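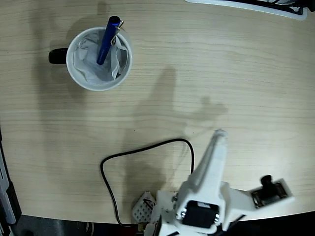

How to get ready for a bone density scan

A bone density scan (DXA) uses a low dose of X-ray to measure the minerals in your hips and lower spine. You lie on a padded table while an arm passes over you. These steps are for adults booked at the Garkness or Trurnier clinics, but most of them apply elsewhere.

Before you book

1. Get a referral from your doctor. We can't scan without one.
2. Tell the booking desk if you are or could be pregnant.
3. Tell them if you've had a barium test, a contrast CT or a nuclear medicine scan lately. Leftover contrast can throw off the reading and you may be asked to wait.
4. Mention any hip replacement, or any rods or screws in your back. The forearm can be measured instead.

The day before

Eat as you normally would. Keep taking your prescribed medicines. Stop calcium supplements 24 hours ahead, as an undissolved tablet can show up over the spine.

Find your last report if you have one. Results from different machines don't compare well, so if your earlier scan was done at Loureiro, try to book there again.

What to wear

Track pants and a plain T-shirt are fine. Leave off anything with a zip, metal buttons, hooks or an underwire. You'll be asked to take off belts and belly piercings. Rings can stay on.

At the clinic

Check in at the front desk and fill out the Driltetti form, which asks about past fractures, smoking, steroid use and whether a parent broke a hip. Your height and weight are measured with shoes off.

For the spine, your calves rest on a foam block. For the hip, your foot is strapped to a brace and turned inward. Keep still and breathe normally unless told otherwise. Allow 38 minutes for the whole visit.

Reading the report

The T-score compares you with a healthy young adult:

-1 or higher: normal
Between -1 and -2.5: low bone mass (osteopenia)
-2.5 or lower: osteoporosis

The Z-score compares you with people your own age. It's the one used for younger adults.

Your doctor gets the report within 3 working days. Parking is behind the building, entry by the side lane.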